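How do you stop a light duvet sliding off in the night? Mine's a big pale grey one and by 3 a.m. it's on the floor!

**Kaijage70**

Ooh, I love this one! Tuck the bottom edge well under the mattress and leave the sides loose. I keep something blue on top of my pale bedding too, it cheers the whole room up:

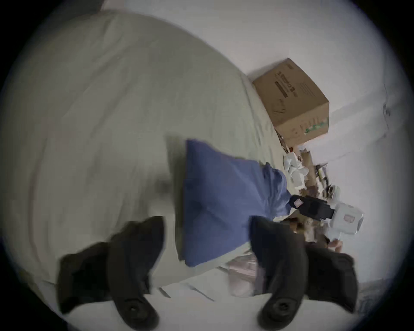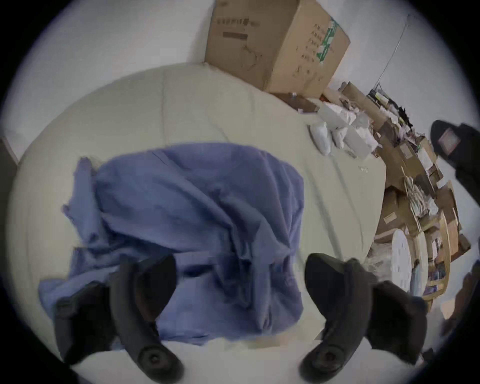
Give it a good shake first so the filling spreads out, and go one size up next time (such a difference!).

**Faith Rugemalira**

Brushed cotton cover. Grips brilliantly, and so cosy in February!

**flell188**

try a smaller bed lol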